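Kernari Delberg Box Set
Complete film series on disc, region-free

The Delberg box set collects all eight of the Kernari studio's supernatural thrillers about Inspector Delberg, from the black-and-white first entry to the two-part finale. Every film has been rescanned from the best surviving print and graded again under Diệp Trịnh, who was camera operator on the last three.

Maiara Cavalcanti plays Delberg in every film. Her co-star Liên Lục joins in the third, Nendside, as the medium who helps her look into a drowning at a seaside hotel. Nendside was the hit of the series and played for 15 weeks at its first theater. It is presented in two cuts: the theatrical version and the longer television version, which puts back the séance and the ferry ride.

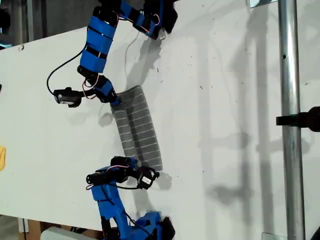
Blue arms and a striped gray sock at the white table.

What's in the box

Eight films on eight discs
A ninth disc of extras
Softcover book, 360 pages, with the full shooting script of Nendside
Fold-out poster for the finale
Numbered card (2,624 sets made)

The discs sit in two plastic cases inside a rigid slipcase. The book is the same height as the cases and goes in beside them. Please note that the poster is folded, and we can't supply a rolled one.

Picture and sound

Films one and two are in their original mono. Films three to six have stereo tracks taken from the magnetic masters, and the finale has both stereo and surround. There is some print damage in the second film, mostly in the cellar sequence, where the negative was lost and a theater print had to be used. Trịnh chose to leave the grain alone. The day-for-night shots in Nendside are darker than on the old single-disc release - closer to how they looked in theaters.

English subtitles are included on all films and extras. They can be turned off from the main menu or with the remote.

Extras

Audio commentary by Huệ Khổng on films one, three and eight
Interview with Maiara Cavalcanti, recorded for this set
Deleted scenes from the fourth film, without sound
Trailers and television spots
Stills gallery

Khổng directed five of the films and wrote six. Her commentary on the first is the one to start with if you are new to the series. She talks through the casting, the money problems and the week they lost to fog.
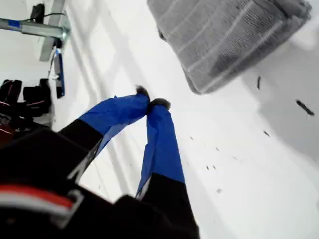
Is the television version of Nendside on a separate disc?
Both versions are on disc three, and you pick the one you want from the menu. The commentary plays only with the theatrical version.

Ordering

Sets ship in November, in the order in which they were paid for. Card numbers are given out at random and can't be requested. The limit is two sets per customer. Orders placed before noon are packed the same day once stock is in.

If a disc arrives scratched or won't play, write to Thư Tôn at the order desk with the card number and the number of the disc. We replace single discs, so keep the rest of the set. Unopened sets can be returned for a full refund - opened sets can only be exchanged.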